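Vallik Two-Burner Griddle: Four Months of Pancakes

I bought mine in January after our old pan finally gave up, and I've cooked on it nearly every morning.

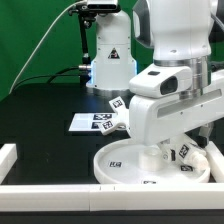 Is it big enough for a family breakfast?
For four people, easily, with space left over for the bacon.

The surface heats slowly (give it a good ten minutes on low) but once it's there it stays there, and my eggs have stopped sticking! I looked hard at the Benach before buying, and it's a lovely thing, only the handles got too hot for me in the store demo. The Vallik's stay comfortable if you keep the flame down. My one real gripe is the grease channel, so shallow that it spills if you hurry to the sink.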